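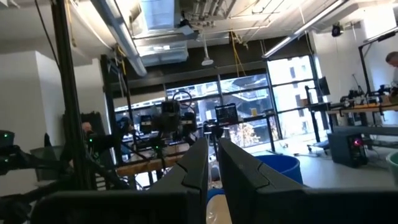

Chore automation is the use of general-purpose robots to carry out manual tasks in homes and small workshops, such as clearing a table, folding towels, sorting parts into bins or loading a dishwasher. It is usually distinguished from industrial automation, in which a machine repeats a fixed motion on parts that arrive in a known position. As of Sep 10, 2021, no general-purpose machine performed a full range of household chores without human help.

Background

Single-purpose machines have long handled parts of domestic work. Washing machines, dishwashers and robot vacuums each restrict the problem, either by enclosing it or by keeping to the floor. The steps between them, such as carrying, sorting, folding and putting away, are still done by hand in nearly all homes.

Hardware

Most research systems use one or two jointed arms fixed to a bench or a metal frame. The usual end effector is a parallel gripper with two flat fingers. It is cheap and easy to model, but it holds thin, soft or slippery items poorly and cannot easily turn an object within its grasp. Cameras are commonly mounted on the frame, at the wrist, or both. A wrist camera gives a close view of the item between the fingers at the moment of contact, when a fixed camera may be blocked by the arm.

Training and testing

Arms may be programmed directly, guided by an operator, or trained on recorded demonstrations. The Pimbridge bench set, first circulated in January, contains 1,926 demonstrations of 53 tasks. Each task is scored over 100 attempts, with objects moved between attempts. The set excludes sharp tools, hot liquids and glassware.

The Cheung scale, often reported with the set, grades a task by the amount of human help needed. Grade 2 covers tasks in which a person resets the work area but does not touch the arm.

Limitations

Rigid objects of moderate size, placed apart on a flat surface, are handled well. Performance falls with clutter, clear plastic, cloth, cables and closed containers. Speed is a further limit: in the Plaltonside trials, a person sorted a mixed bin several times faster than the arm. Errors also tend to build up, as a dropped item may roll out of reach and end the run.

Shop-floor use

Small shops have adopted the technology sooner than homes. The Citus cell, a fenced bench unit for kitting and machine tending, relies on trays and fixed lighting to reduce variation. Changeover to a new part still requires a trained operator.

See also

Mobile manipulation
Machine tending
Teleoperation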